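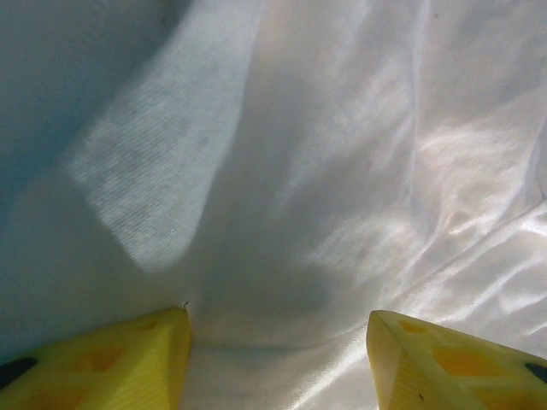
WAKVILLE, 24th May

Bed Linen Care: Frequently Asked Questions

These are the questions our shop gets most often about sheets, duvet covers and pillowcases. The answers were put together by Ornella Colombo and Archie Drummond at the Longo linen counter. If yours is missing, call in or use the contact form.

How often should I wash my sheets?

Once a week suits most people. Every two weeks is fine if you shower before bed and don't share it with a dog. Pillowcases can go in more often.

Do new sheets need washing before I use them?

Yes. New cotton usually has a finish on it from the mill that makes it feel stiff and slippery. One warm wash takes most of it out, and the second takes care of the rest. Wash new colored sheets on their own the first time.

What temperature should I use?

For white cotton, warm is enough for an ordinary week and hot is fine after an illness. If your washer shows degrees Celsius, 40 is the everyday setting. Linen and anything dyed should stay at warm or below. Check the label first, especially on blends.

My white sheets have gone gray. Can I get them back?

Often, but it can take a couple of tries. Graying is mostly detergent and body oil that never rinsed out. Soak the sheets overnight in warm water with oxygen bleach, then wash them with half your usual detergent and add an extra rinse. Hard water makes the problem worse. We don't recommend chlorine bleach for regular use. It weakens cotton, and it can turn some finishes yellow.

Can I use fabric softener?

You can, but we'd leave it out. Softener coats the fibers, and over time sheets stop absorbing moisture well. Shake them out before drying and they will soften with use.

How do I keep sheets from balling up in the dryer?

Don't fill the drum more than halfway. Stop the dryer after ten minutes, untangle everything and start it again. Button or zip duvet covers closed before you wash them, or the pillowcases will end up inside.

Do I have to iron?

No. Take the sheets out while they are slightly damp, pull the edges straight and put them on the bed or over a line. Linen is going to crease whatever you do. If you like a pressed look, iron the pillowcases and the top fold of the sheet and leave the rest.

Does a higher thread count mean a better sheet?

Not past a certain point. Very high numbers usually come from counting the separate strands in a twisted yarn. Fiber length and weave tell you more about how a sheet will feel and wear.

What is the difference between the Flendarach and Pisska ranges?

Flendarach is percale, a plain weave that feels crisp and cool. Pisska is sateen, smoother and a little heavier, and it snags more easily. Both come in all bed sizes. The Pisska deep-pocket fitted sheet is out of stock until September.

Can I return sheets I have already washed?

Only if there is a fault, such as an open seam or a tear along the hem. Unwashed sets in their packaging can be exchanged at the counter with a receipt.

Do you do repairs?

We replace elastic in fitted sheets and mend hems. Drop them off clean, with your name pinned to one corner. We don't patch holes in the middle of a sheet.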